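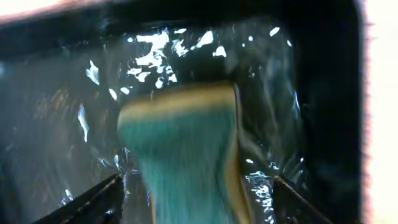 Do you leave sponges in the plastic until you need them?

Holger Strand
Posted July 9, 2024

We're sorting out the cupboard under the sink and have reached the sponge situation. I bought a big pack in April, each one in its own crinkly clear wrapper, and there are still 14 of them in there. They slide around, they rustle, and they fall out whenever I reach for the dish soap. My wife wants them all unwrapped and stacked in a tub. I say the wrapper is there for a reason, though I can't name the reason. Who's right? It has been a long week.

Sølve Sjögren

Your wife, mostly. If they feel stiff and dry in the wrapper, you can unwrap the lot and they'll keep fine in an open tub, provided the tub isn't under a pipe that drips. Check the pipe first. Ours dripped on a box of dishwasher tablets for what must have been a whole winter, and I now own one very large dishwasher tablet.

Some sponges are sold slightly damp and soft. Leave those sealed and open one at a time, or they dry out and curl at the corners – harmless, they come back in water, but they stack like potato chips.

I keep 2 unwrapped by the sink and the rest in a shoebox on a high shelf. The wrappers go in the trash. Our recycling won't take thin film, and I have read the leaflet more often than I'd like.

Lorau

just buy fewer sponges

Eynon

Agree with Sølve about the damp ones. I'd also get them out from under the sink altogether, wrapped or not. Mine picked up the smell of the drain cleaner and then so did the glasses. A drawer works. Up to 10 fit in a bread bag with the top folded over, and a bread bag hardly rustles, if that's what the marriage is hanging on.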